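Opinion > Work and Trade > Small Manufacturers

News Opinion Features Letters Archive Subscribe

Keep the old kit until it stops

By Nataša Todorova
September 3, 2020

A buyer at a food packing firm in Fornham told me last winter that she had been given a budget to replace every steel container on the site. The containers were between ten and thirty years old. They held what they were meant to hold. The reason on the form was "presentation". A customer was due to visit and the managers did not want him to see scratches.

I have heard versions of this story for as long as I have written about small manufacturers, and I think it is time we were blunter about it. A great deal of industrial equipment in this country is thrown out for its looks. The cost is large, the benefit is hard to find, and the people who make the decision are seldom the people who use the equipment.

Start with the money. Devach, a family business that makes fittings for greenhouses, keeps 400 steel bins and tubs in daily use. Gion Hämmerli has run the yard there since his uncle retired. He worked out what it would cost to replace the lot and what it would cost to have a welder in for two days each December to deal with splits, bent rims and failed seams. He chose the welder. In an ordinary year 40 of the bins need some sort of repair and most of those repairs take less than an hour. The rest are swept out and go back on the floor.

His customers have never mentioned the bins. They mention late deliveries and wrong part numbers, and he spends the money he saved on those.

The usual answer is that worn equipment is unsafe. Sometimes it is. A cracked lifting lug is unsafe, and so is a sharp torn edge at hand height, and anyone who leaves either in use should be stopped. But wear and damage are different things and we have got into the habit of treating them as one. Paint that has rubbed away on the inside of a container tells you that things have been put into the container. Surface rust on thick plate can be brushed back and watched for years. An inspection should say which of these is present and how far it has gone. Too many of the inspection sheets I have been shown have a single box marked "condition" and a choice of good or poor. 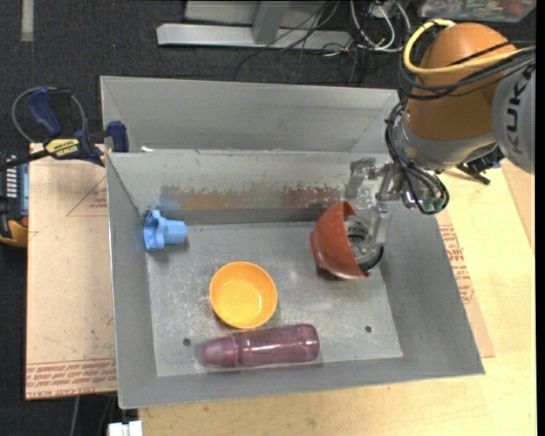
Worn metal at the back of a grey bin, with a KUKA arm at work.

Lesego Le Roux trains inspectors and has been arguing for a better sheet since before I met her. Hers has separate lines for structure, edges, fixings and surface, and only the first three can take an item out of service. Surface gets a note. She says new inspectors find this difficult because surface is the thing they see first, and they have been taught at home and at school that a dirty thing is a bad thing. After a month or so they stop looking at the paint and start looking at the corners, where the trouble begins.

There are trades where surface does matter. Nobody wants flakes of anything in flour or medicine, and the rules there are strict for good reason. I am not asking for those rules to be loosened. The buyer I mentioned was replacing outdoor scrap containers that never came near food, and the same form was used for them as for the mixing bowls.

Then there is the question of what replaces the old item. Gholamreza Fallahi, who repaired tanks and hoppers at Dumitrescu until it closed, kept offcuts of plate from different decades on a shelf and would hand them to visitors. The newer pieces were thinner. He did not claim that everything made in the past was better, and he was rude about some of the welding. His point was that a thick old bin with a shabby face may have more life left in it than the thin new one, and that a firm which swaps one for the other has paid to own less steel.

The scrap merchant will say that the old steel is recycled, and it is. Melting it down and rolling it again still takes a lot of heat, and then it has to be cut, folded, welded, painted and driven to the door. A wire brush and a tin of primer take very little. I find it odd that firms which print a leaf on their letterhead will not count this.

Some of the blame lies with the way budgets work. Money for new equipment comes from one pot and money for repairs from another, and the repair pot is always the smaller. A manager who buys a new bin has invested. A manager who mends one has spent. Until those two lines are looked at together, the skip will go on filling up.

The buyer in Fornham did as she was told. The old containers were sold to a farmer, who is using them.

2 comments
Share this article 300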